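Open day at Hestham: notes on the grasping demo

I drove out to the Hestham open day in May, mainly to look at the grasping work. The program listed two tracks. The first was a set of fixed arms running on a loop for general visitors. The second was a session on hand-held grippers, limited to 30 people, and I had signed up for that one.

Amerley Frimpong ran it. She skipped the usual history and started with the task: take packaged food in and out of a cardboard box, by hand, using the same jaws that will later be bolted to an arm. The tool records what the jaws do and what the camera on it sees. A policy is then trained on those recordings. The group had 906 usable recordings of the box task at the time of the visit, most of them made in ordinary rooms with ordinary clutter.

Soft packets are a poor fit for most of the grasp planners I have worked with. The outline changes as soon as a finger touches it, the film reflects light, and the contents shift. A planner that does well on cans will often pick a point on a noodle packet where there is nothing solid to close on.

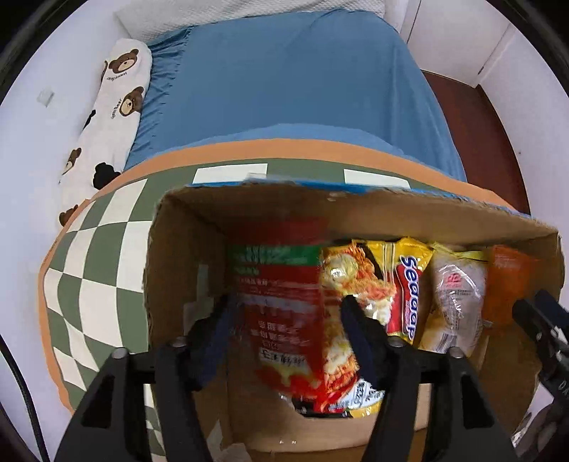

Hestham Manipulation Group | Field Notes

The box stays open at the top, and the packets stand close together inside it. A large red package and a packet with fried noodles printed on the front sit side by side, with a yellow and red instant noodle packet next along. For a two-jaw tool the spacing matters more than the weight. The jaws need room on both sides of an item, and in a full box one of them usually has to go down between two neighbors. Frimpong said people do this without thinking, with a small sideways push before closing. That push is what they want the policy to pick up.

She gave results for the current version on a fixed arm. Out of 60 trials with mixed packets, it completed 55. Three of the failures were double picks, where two packets came up together. The other two were slips at the seam. I asked whether the box had been moved between trials. It had, but only by rotation, and always on the same surface. I would like to see those numbers again with a deeper box.

Adjoa Acheampong covered the hardware. The linkage is a parallel design with replaceable finger pads. They compared a pad from Driritz with a softer one from Yáñez and kept the Driritz part for the box task, mostly for wear. The softer pad held film better but tore at the tip. Calibration takes a few minutes per tool and is repeated every morning. Drift in the jaw width reading was the main source of rejected recordings last winter.

I got one turn with a gripper at the end. It is heavier at the front than I expected, and my wrist was tired after a dozen picks. Acheampong said the next version moves the battery back toward the handle.

The Cakdale people were supposed to show a bin-picking cell in the afternoon, but it was down for a controller fault when I went by at 3:30. The slides from the morning session are to be posted on the group's page, and I will add the link when they are up.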